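Print
E-mail
6 min read

The Blanket Comes Back

Somewhere in the last couple of years, people I know started talking about blankets the way they used to talk about sourdough. Who wove it, what the wool was, how long it took! I caught the bug in June, in a drafty upstairs room at Kesura, the weaving school in Cernau, where Raluca Sandu put a shuttle in my hand and told me to stop holding my breath.

Sandu has been teaching floor loom for 49 years. Her beginners start with plain weave, over and under, and stay there until their edges come out straight (mine wandered like a creek). A full-size blanket takes her three weeks. Mine is still on the loom, and I think about it constantly.

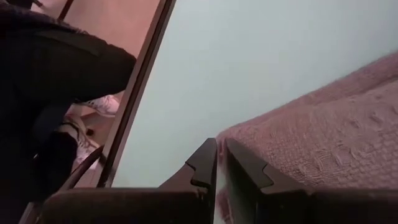 Zyanya Camacho

What surprised me most was the color. I had expected oatmeal and gray, and there is plenty of that, but the shelves at Kesura run to rust, moss, plum and every kind of pink. Eleni Kneževič, who dyes the yarn downstairs, gets her pinks from madder root and a very patient hand with the heat. "Too hot and you've made brick," she told me, stirring.

Then there's the washing, which I'd have skipped if they'd let me. Fresh off the loom, the cloth feels stiff and a little mean. Give it a soak and a slow dry and the threads puff up and settle into each other, and suddenly you want to sleep under it. Sandu still runs her palm over every one before she folds it.

The fall class has a waiting list. I've put my name down again.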